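Brarel updates contact planner for desktop teardown

Brarel has released version 3 of Hirov, its motion planning package for arms working inside open computer cases. The update went out on 17th June.

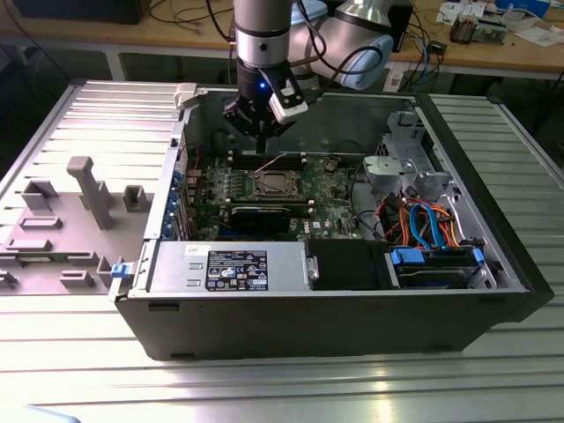
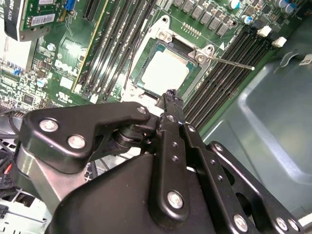
Hirov 3 replaces the fixed approach path with a planner that re-solves the last 149 mm of travel whenever the wrist camera's pose estimate shifts by more than 2 mm. Force limits are now set per part, in a plain text file.

"The old version treated a socket lever and a case wall the same way," said Desta Birhane, who maintains the controller. Log files from version 2 must be converted before replay.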